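Ticket: Two-arm table setup, handoffs failing on household chore list
Product: Odus control software, Fatonix arms
Status: Open, waiting on support
Opened: Jan 9, 2022

Hi all, I'm back with another one, sorry in advance for the length! Short version: my left-to-right handoff gives up at the meeting point, and I'd like to know if it's a calibration thing, a software thing, or just me asking too much of these arms.

Longer version. I've been running the two-arm table since September with one question in mind, which is whether a pair of arms can do the small boring stuff around a house. Tidy a desk, pass a thing from one side to the other, put a clip back where it lives. I'm not asking for dinner. The Rondholm folks have a chore list that I borrowed (the short one, 7 chores) and I figured I'd get through it in a couple of weekends. Ha.

The pose I'm fighting with is the one where both grippers come in to the middle of the table. The log says "target reached" on both sides and then the handoff step times out after 40 seconds. 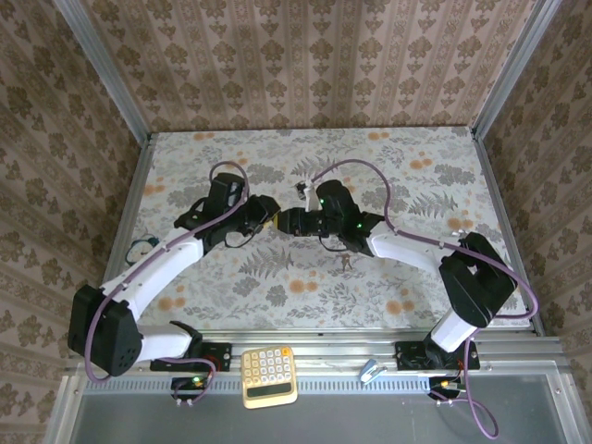 Both arms at the handoff pose, grippers nearly touching.

What I've tried so far, in order:

Restarted Odus. No change.

Re-homed both arms, left first, then right. No change, except the right one was a little slower to settle.

Swapped the order so the right arm gives and the left arm takes. This one got interesting. It went through 2 times in a row and then went right back to timing out, so now I don't trust any of my earlier results either.

Turned the speed way down. Same timeout, only more boring to watch.

Turned the grip force down too, in case one side was hanging on after the other had closed. I was sure this was it. It wasn't it.

Checked the cable routing. Those purple ones loop up over the wrists, and I wondered if one was tugging at the end of the reach. I gave them more slack and ran it again, same error, so I've put that idea aside for now (happy to be told I gave up too early).
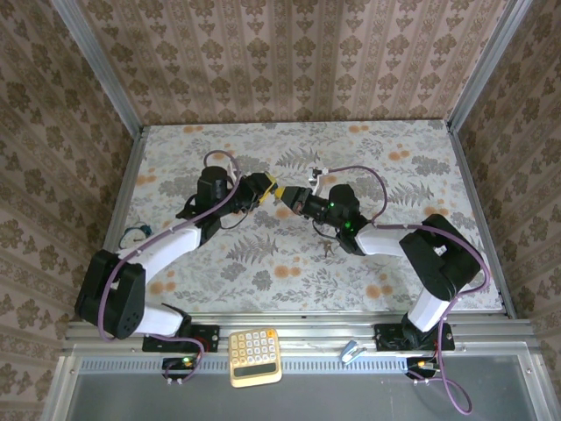
The thing I keep coming back to is the tolerance setting. The default in my profile is 500 milliseconds for both sides to agree they're in position, and I have a feeling one arm is reporting in late. If I read the log line by line, the left says it's there, then the right says it's there, and somewhere in the middle the handoff step has already decided it's alone in the world. I raised the number and got a different error, "partner state stale," and that one isn't in the help pages. I searched for it and landed on a Queiroz forum thread where someone had the same message on a totally different setup and then never came back to say what fixed it. Please, people, come back and say what fixed it!

Also, while I have you: does Odus care about stuff lying around near the arms? I keep small things within reach, there's a calculator up front on the rail and a little light-blue thing next to it. They aren't part of the handoff step. I'd still like to know if I should clear them off before the next round or if it makes no difference.
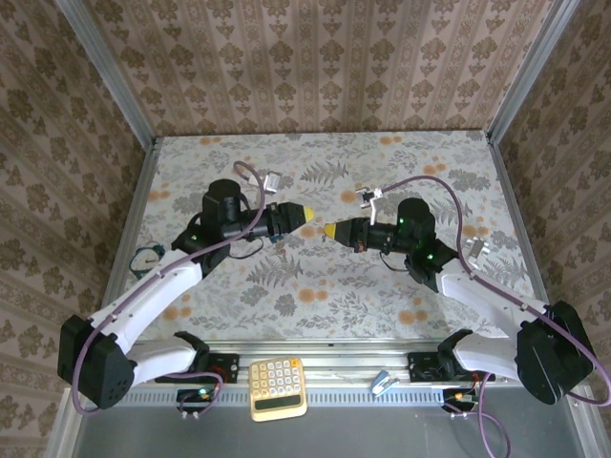 Update, later the same evening. I ran the single-arm chores to make sure the hardware wasn't the problem. Left arm alone, fine. Right arm alone, fine, and pretty quick too. So each one can pick up and put down by itself, and it's the passing that falls apart. My kid could hand me a spoon before she could talk, so this is humbling.

On the bigger question, for anyone reading along who is thinking of buying a pair for the house: for one-arm jobs on a flat table I'd say yes, with patience. For anything where two hands have to agree, I'd wait, or at least wait until somebody answers this ticket.

What I need from support:

What does "partner state stale" mean, and which side is it complaining about?

Is there a way to make the two arms share one clock in the current version?

Should I go back to the default tolerance before I send you full logs, or leave it raised?

Logs from the first runs are attached to the ticket. I can do a remote session most evenings, just give me a heads up so I can power everything on first.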